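Karkard Forums > Workspace > Cables and small stuff
Thread: plain black cables on a white table, how do you keep them straight (and where do you hold them)

benchmoss
14 Jun 2024

Quick one, typing this between two other things so sorry for the mess.

New table is up. White top, white wall behind it, nothing on the wall, looks great. Problem is every cable I own is black. Thin, black, little black plug on the end. Old desk was dark and I never noticed how alike they all are. Now it's all I see.

Questions then:
1. tags or colored heat shrink or what
2. replace with white ones? wife votes yes, I vote no, they go gray in a month
3. where do you hold the thing when you plug it in. I pinch it back on the cord and the plug wanders all over. Have bent one connector already

Ports are on the front of a small hub, pretty tight together. Hub is a Sastex if it matters, the flat one.

tallow_rd
Heat shrink. Different color each. Slide it on before you... well you can't slide it over the plug end, most of the time. Get the 3:1 stuff, it'll go over a small plug and still shrink down on the cord. Ten minutes for the whole desk.

And hold it by the plug. That's what the fat part is for.

Pimlico9
tape flags. masking tape, fold it over, write on it. done. heat shrink is for people with a free afternoon

tallow_rd
Tape flags go gummy and fall off in January when the heating's on. Ask me how I know.

Pimlico9
mine have been on for years. buy better tape

gorsefield
Re number 3 - disagree with tallow. Hold the cord right behind the plug, like half an inch back. If you hold the plug itself in a tight row your fingers hit the neighbors. Little bit back and you can steer it. Way back and it flops, that's your problem, you're holding it too far down.

benchmoss
ok but how far is too far. half an inch I can do on the stiff ones. The soft one droops the second I let go of the plug

Can't tell from the hub side what's going wrong either, I'm leaning over the thing.

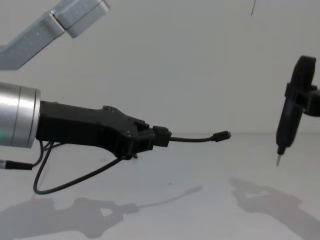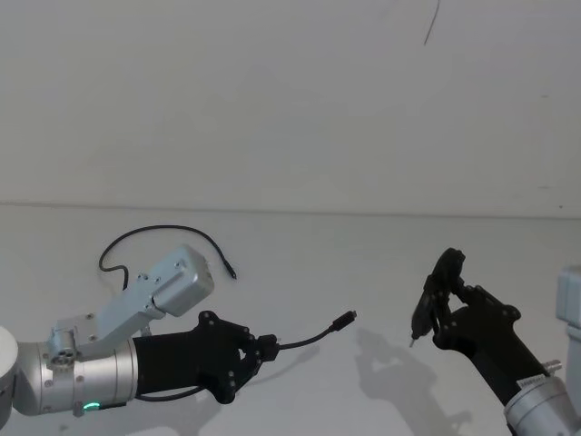
both: black cable, white table, white wall. second one is pinched near the middle of the USB cable

gorsefield
Yeah see the second one, middle of the cable. That's no good for aiming. The first I like better, look how it dips a bit and comes back up before the plug. Still pointing more or less sideways. You can work with that. But go shorter. The less cord between the grip and the plug the better, every bit of slack is a bit of wobble.

tallow_rd
Still say hold the plug.

In the first one it's just hanging in open air with nothing steering it. Sure it's pointing the right way in a still photo. Now push it against something. It'll fold at the dip.

gorsefield
It folds if the cord is soft. If it's stiff it pushes fine. I do this all day, we do small harness work, and not one of us holds the plug body on the little ones, there's nothing to hold.

tallow_rd
And we do rack cabling and everyone holds the plug body. So.

hazelnut_spread
lol different size plugs you two

benchmoss
They're small plugs. Not tiny. Narrow tip. I can get two fingertips on the body if there's nothing next to it.

Pimlico9
what's the mark on the wall in the second pic, top, bit right of center. dark curvy line. is that a hair or a scratch

benchmoss
ugh. you had to. not sure, haven't been up there to look. could be a bit of wire. Now I won't see anything else

Pimlico9
white walls man. you did it to yourself

hazelnut_spread
table's got a few faint marks as well in the first one, near enough clean though. What do you wipe it with? We have a white top at work and everything with a rubber jacket leaves gray streaks if you drag it. Black cables are the worst for it. Melamine sponge gets them off but it dulls the finish if you go at it every day, so go easy.

benchmoss
Damp cloth and dish soap so far. Good to know re the sponge. Didnt think about the cables being what marks it

lgreenberg
Hi, Lucinda Greenberg, I look after the benches at a repair counter. White tops everywhere there, black leads everywhere, so I have opinions.

On telling them apart - tag BOTH ends. Everyone tags the plug end and then crawls around looking for the other one. We use the little wrap labels from Cleltero, they come on a roll of 500 and I'm on my second roll. Printed, not handwritten, because my 4 looks like a 9. Clear tail goes over the print so it doesn't rub off.

On color - don't go white. benchmoss is right, they look dirty fast, and a white cable on a white table is how you sweep one off with a pile of paper. Black on white is the best contrast you could ask for. You can see every one from across the room. The only bad bit is which is which, and that's what labels are for.

On holding - depends on the port. Open port with space, hold the body. Tight row, go just behind the body. Middle of the cord, never, except for carrying it over to the table.

gorsefield
Thank you Lucinda. "Tight row, go just behind the body." Which is what I said.

tallow_rd
She also said hold the body.

hazelnut_spread
guys

DockSideRay
Coming in from the furniture side. How deep is that table? If the hub's at the front you're fighting the cable the whole time, it wants to fall off the edge. Push the hub back to the wall, turn it so the ports face left or right, lay the cable flat on the table and slide it in along the surface. Table does the holding for you. No droop, the top's carrying the weight.

Only works if the port sits low. The flat Sastex does I think.

benchmoss
oh thats smart. Port is maybe a finger width off the table. Could put a folded card under the cable

DockSideRay
Card, coaster, strip of foam, whatever. I've got an offcut of cork under mine.

tallow_rd
Fine, that one I'd sign up to. Lay it flat, one finger on top of the plug, slide.

Pimlico9
you'll mark the table dragging it, see hazelnut

DockSideRay
You're sliding it an inch, not towing a boat

benchmoss
Next q. The soft cable, is there a way to make it less soft. Or just replace it. It's the one that came with the hub.

gorsefield
Replace. Or short piece of heat shrink right behind the plug, couple of inches, works like a splint. Adhesive lined if you can find it. Stiffens up nicely and keeps it from kinking at the neck, where they all die in the end.

tallow_rd
+1. And there's your color coding in the same step. Told you heat shrink.

Pimlico9
tape does that too

tallow_rd
It does not.

wrenhollow
Spring off a ballpoint pen, wind it on behind the plug. Looks silly. Works.

hazelnut_spread
I did the pen spring on a phone cable, cut into the jacket after a while. Wouldnt do it on one I liked.

wrenhollow
Huh, mine's been fine. Maybe different springs. Mine's from a fat pen.

lgreenberg
Please check how long a plug is good for before spending effort on it too. The spec sheet on the ones we buy (Schumacher, part 628, the short black ones) says 2000 insertions. Sounds like a lot, but our test bench gets through one quicker than you'd think and then it's loose and everyone blames the port. If yours is already bent I'd bin it. Bent tip wears the port, and the port is the expensive half.

benchmoss
Bent one is in the bin already. well it's in the "maybe" drawer

Pimlico9
everyone has that drawer

lgreenberg
Cut the plug off first. Otherwise it comes back.

gorsefield
This. Snip it so you're not tempted at 11pm.

quillback
Might be missing something but why not just leave them plugged in? Short extension on each port, leave the extension in for good, swap at the far end where you've got space for your whole hand. Then the hub never gets touched.

DockSideRay
More cable on the table though, and the whole point was a clean table.

quillback
Screw a strip under the back edge, run them under there. You'd only see the ends.

benchmoss
Not drilling into the new top. Not yet anyway. Sticky clips maybe

hazelnut_spread
Clean with alcohol first, let it dry, press the clip down hard and dont hang anything off it till the next day. Otherwise they drop off one by one during dinner.

tallow_rd
Wipe a small spot first with the alcohol, somewhere at the back. Some white coatings go dull.

benchmoss
ok so plan:

- hub to the back, ports facing sideways, bit of card under the cord
- adhesive heat shrink behind the plug on the soft one, blue
- wrap labels both ends, everything. ordered a small pack, 10 sheets
- no white cables (sorry wife)
- find out what that line on the wall is

Will hold just behind the plug. Or on the plug. whichever doesn't start you two off again

gorsefield
Behind.

tallow_rd
On.

benchmoss
Hub moved. Sliding it along the table is way better, went in first try with the stiff one. Soft one still needs a nudge from the side, shrink isnt here yet. Also found a cable I don't own any device for, black, obviously. Barrel plug. Anyone know if there's a trick to working out what those belong to or do I just snip it

lgreenberg
Measure the outside and the inside of the barrel before you snip anything, then go round the house and read the labels on your power bricks. It's nearly always a router you threw out.

Pimlico9
or a keyboard. mine was a toy keyboard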